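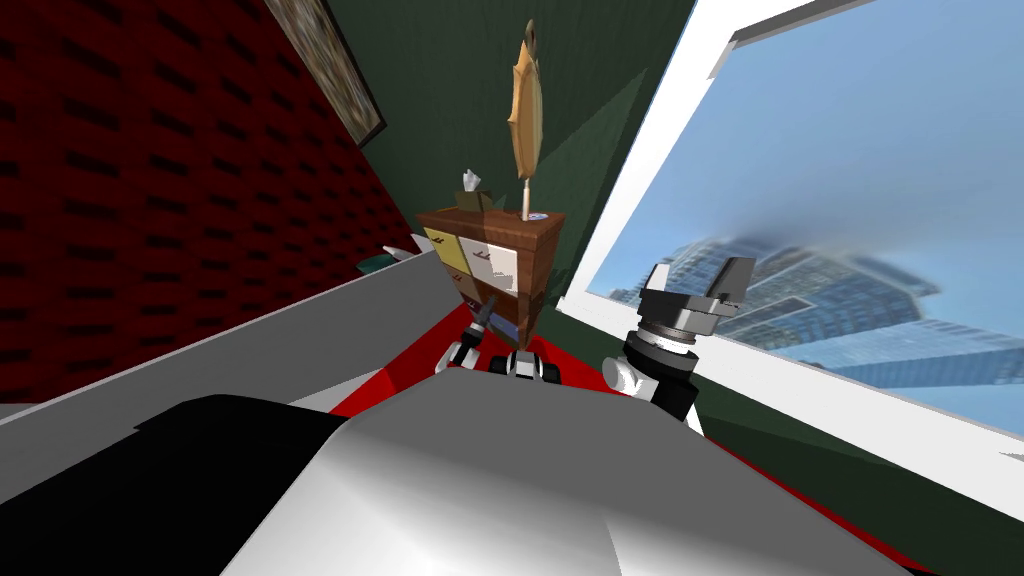

# The Room Behind the Robot

At Meltuscombe, the working day for the two-armed robot begins before either arm has moved. Esko Keskinen, who is responsible for the cell and for its simulated counterpart, opens the simulation first. On his monitor is the view from the machine itself: the pale curve of its own body, a red floor, a green wall, a small cabinet with one yellow drawer and one white one, and a window full of hazy towers. One gripper rests low near the center. The other stands open, fingers raised against the glass.

The physical cell is on the ground floor of the Manninen building and has no such window. Its walls are plain and its cabinet is a metal one. What the two share is the robot, joint for joint, and the work of keeping them in agreement takes up most of Keskinen's week.

The cell was commissioned in November and is used to develop routines for handling household objects: opening drawers, lifting a dish, moving an item from one surface to another without disturbing its neighbors. Each routine is written and tested in simulation, then released to the machine. A release that behaves differently on the floor than it did on the screen is returned, and the difference is entered in a log. By the end of the first winter the log held 633 entries.

## Setting the arms to zero

Every joint in an arm reports its angle to the controller. That figure is only as good as the reference behind it, and references drift. A belt is replaced, a wrist is removed for cleaning, a bolt is tightened a little further than before. The arm continues to run, but the position it reports and the position it holds are no longer the same.

The procedure at Meltuscombe is carried out with the power limited and the guard door locked open. Each arm is moved by hand to a set of machined stops, beginning at the shoulder and ending at the wrist. A steel pin is inserted at each stop. If the pin enters under finger pressure, the value is stored. If it must be pushed, the joint is backed off and approached again from the same side.

"The direction matters more than people expect," Keskinen says. "Come at the stop from the left one day and from the right the next, and you have recorded the slack in the gears along with the angle."

When both arms have been pinned, the stored values are copied into the simulation, and the two models are posed side by side. Keskinen looks first at the wrists. A small fault at the shoulder is magnified along the length of the arm, and it appears at the gripper as a lean that the eye can often find before the software does.

## The view from the machine

The simulated view is tilted, and visitors sometimes ask whether it has been set up incorrectly. Walls slope, the window slants toward the lower right, and the robot's own plates take up the lower half of the picture. The laboratory checks this view against its camera settings at each service. An error in the camera's angle will send a correctly calibrated arm to the wrong place, and the controller will report no fault.

The room is dressed with care. A tissue box and a tall golden sculpture stand on top of the cabinet, with a small white dish at the sculpture's foot. The red wall to the left is covered with rows of dark recesses. According to the laboratory's written standard, a practice room must contain surfaces that are busy as well as surfaces that are plain, and at least one object that would be easily knocked over. Rooms are supplied as files by the Skernuvholm office and are changed on a fixed schedule. A routine must pass in 3 different rooms before it is released.

The sculpture has acquired a certain standing among the staff. Its curved, leaf-like form rises from a thin stand, and the dish beside it is a frequent target. A gripper that reaches for the dish along the shortest path will pass close to the stand. Several early routines failed in precisely this way, and the corrected approach, in from the front and low, is now the default for any small object next to a tall one.

## Fingers and pads

The part of the cell that wears fastest is also the smallest. Each gripper closes with two fingers, and each finger carries a blocky pad at its tip. In the simulation the pads never wear. On the floor they polish, harden, and pick up dust, and a pad that held a drawer handle firmly when it was fitted will eventually let it slide.

The service interval for pads is set at 875 cycles. Keskinen arrived at the figure by testing rather than from a manual. A handle was mounted on a spring scale, and the gripper was made to pull it until it slipped. The holding force declined slowly for several hundred cycles and then fell away within a single afternoon. The interval was placed well ahead of that point.

Replacement is a short job with a firm order:

1. Open the gripper fully and remove power from the wrist.
2. Release the retaining screw and slide the pad forward. It should not be pried from the side.
3. Clean the seat with a dry cloth. Solvent softens the adhesive on the cable guide.
4. Fit the new pad, tighten the screw, and close the fingers on a gauge block of known width.
5. Compare the reported opening with the width of the block, and enter both figures in the log.

Both pads on a gripper are always changed together. A new pad opposite an old one pulls the object off center as the fingers close, and the resulting error is easily mistaken for a fault in the wrist. The laboratory lost the better part of a week to this in its first winter — an episode recorded in the log under a single word, "pads," underlined twice.

## When the two disagree

A disagreement between the screen and the floor is handled in a set order. The pads are inspected first, then the camera mount, then the joint references. The routine itself is examined last. Keskinen inherited this sequence from an earlier cell at Pudela, where the practice had been to rewrite the software at the first sign of trouble. Rewritten routines often worked for a few days. They had been adjusted to suit a loose bracket, and they failed again when the bracket was tightened.

Friction remains the most stubborn source of difference. A simulated drawer slides at the resistance it has been given. A physical drawer sticks in damp weather, runs freely in dry weather, and binds if it is pulled from one corner. The laboratory now varies the simulated resistance from one run to the next, within limits measured on the metal cabinet, and over 2 in every ten entries in the log concern drawers alone.

The current work is a full change of the left wrist, scheduled to follow the next room file from Skernuvholm. The replacement part has been delivered and is stored in its wrapping on the shelf above the controller. Once it is fitted, the arm will be pinned again from the shoulder down, the values will be copied across, and the two models will be posed side by side for comparison. Keskinen has set aside a day for the mechanical work and another for the checks.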